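4.2 Simulated rooms supplied with the Fakis kit
Algirdas Rätsep, Ginevra Bellini, Siiri Jankauskaitė

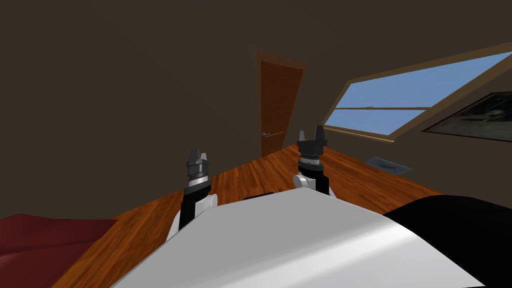
Figure 3. Attic room from the Fakis room set, rendered from the robot's own viewpoint, with both grippers open.

The Fakis kit is sold by Holisov as a package of three parts: the simulator, a library of furnished rooms, and a controller which can be moved to a real two-armed robot. In this section we evaluate only the first two parts. Our main question was whether the rooms are useful for training a policy that sees the world from the position of the robot. For such a policy it matters a lot what the body of the robot hides. In the attic room of Figure 3, the white body and a black rounded component fill the bottom of the view, and a flat object lying on the floor near the wall under the window is still visible beyond the right gripper. We consider this a good property of the kit, as many simulators we tried before remove the body from the rendered view and the policy then learns from images it will never receive on the real machine.

We generated 2,000 episodes in the attic room. In each episode the start position of the base and the joint angles of both arms were changed within the limits given in the manual. The light was also changed, but here the kit offers only 2 settings, and we found this too few. Glossy floors are rendered with care, however the reflections do not follow the light when the setting is switched during an episode. We reported this problem to the vendor in March and received a corrected version of the floor material, which is used in all results below.

The installation took one afternoon on a workstation in our Boltville laboratory. The documentation is complete for the arms and rather short for the rooms. For example, it does not say which doors can be opened by the robot and which are only a part of the wall mesh. We had to test each door by a script. Rendering ran at roughly 70 images per second with one camera, and this was enough for our purpose.

For comparison, Rūta Paju repeated the same procedure with the Liepiņa room set, where the body of the robot is not drawn. The policy trained on the Fakis rooms reached the target pose in 80 percent of the test episodes. The policy trained on the Liepiņa rooms failed more often, mostly when the target was close to the base. The details of this comparison are given in Section 4.3.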